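Tikarmont – Bullen (Bovalow Records)

Second album from the band I bang on about to anyone who stands still long enough.

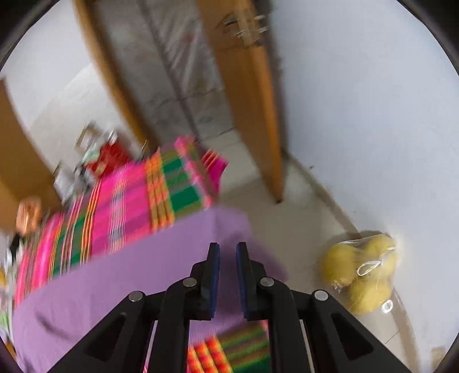
Black fingers with dark blue pads, held open.

I've had Bullen on more or less non-stop since December and I still keep changing my mind about side two, so take this as where I am this week. If you've come here from the review I did of the first record, you'll remember I loved it and moaned about the drum sound for three paragraphs. The drums are sorted. Oh, are they sorted!

For anyone new, Tikarmont are a four-piece who'd probably wince at being called prog but do write songs with five sections and a flute bit. Rostam Jalali sings and plays guitar, Qiuyue Wei is on keyboards (lots of them, mostly old ones), Jayanthi Bhat plays bass and Bakari Mbwambo is the drummer. Same line-up as the debut, same label, but they've gone to Ndung'u for the production this time, and you hear the change about four seconds in. The first album sounded like a good band in the room next door. On this one they're sat on your sofa.

It opens with "Ferry Office", which fades in on a Wei organ drone so slow that I got up to check the amp the first time. Then Mbwambo comes in with that dry, thumpy snare and off we go, seven and a half minutes, no chorus until nearly the end. Brave way to start a record. I think it works, though my other half walked in halfway through and asked if it was still tuning up.

"Cold Tap" is the single and you may have heard it already. It's the nearest thing here to a pop song and it's a cracker, all clipped guitar and a bass line that wanders off on its own and comes back just when you'd given up on it. Jalali's voice has dropped a bit since the debut, or he's stopped pushing it up so much, and it suits him. He used to go for the big note every time there was one going. Now he'll leave it to the keyboards and just sort of talk his way underneath, and I find myself listening to the words a lot more.

About those words. There's a loose story running through it, set in a town called Bullen where the road is being moved, and I'll admit I didn't spot it until I read the lyric sheet. I don't think you need it. "Surveyor's Boots" makes more sense if you know who's speaking, but it was already my favourite when I thought it was about a divorce. (It might also be about a divorce.) The middle part of that song, where everything drops out except Bhat playing these long bowed notes and the guitar comes creeping back in over the top, is the best thing they've done. I played it to my brother, who hates this sort of music, and he said "yeah, all right," and from him that's a rave.

Side one ends with "Little Weir", two minutes of piano and rain. Nice. I skip it.

Now, side two. It's made up of two tracks, the shortish "Allotment" and then the big one, "The Road, Moved", which takes up everything that's left. I really like "Allotment". It has Nyokabi Kombo guesting on vocals and she's wonderful on it, a bit rough round the edges and very warm, and the two voices together on the last verse gave me a proper shiver. I'd have had her on half the album, and I do wonder why you'd invite someone that good round and send her home after four minutes.

"The Road, Moved" is where I keep wobbling. The first third is terrific, there's a riff in an odd number of beats that I've been tapping on the steering wheel for weeks and still can't count. The last few minutes are lovely too, a big slow tune with the guitar solo everyone's going to be talking about (no showing off at all until the final bar, and then quite a lot). In between there's a long stretch of synth noises and muttering. I've tried it on headphones, I've tried it in the car, I've tried it at two in the morning. Some nights I think it's the whole point of the record and other nights I do the washing-up. A firmer hand with the scissors might have helped, but then I said that about the title track on the debut and now I won't hear a word against it.

Sound-wise, I've got no complaints at all. It's roomy, the quiet bits are properly quiet, and the bass is right up where you can enjoy it. I've heard the download as well and it's fine, but the vinyl has it beaten for the keyboards, which go a bit glassy on the files, particularly on "Ferry Office". My copy is flat and doesn't crackle. They've pressed 2,000 on black and another 159 on a murky green for people who ordered through the band. I missed the green, I was at work. I'm told they were gone before lunch.

The sleeve is a gatefold with the lyrics inside in very small white type on grey. Bring a lamp.

Is it better than the first one? I've had that argument with myself a few times. The debut has more tunes you'll be humming by the second play, and if you've never heard them I'd still start there. Bullen takes longer. I didn't get "Surveyor's Boots" until the fourth or fifth go, and I was quite grumpy about the whole thing for the first weekend. But it's the one I keep reaching for, and they play so well together now that even the bits I'm not sure of are a pleasure to sit through.

They're out playing it in the spring, the whole album in order, so I'll get to find out what the synth-and-muttering part is like with a pint in my hand. If anyone's got a spare for the second night, do shout.

4 out of 5

Best bits: Surveyor's Boots, Allotment, the end of The Road, Moved
Skip: Little Weir (sorry)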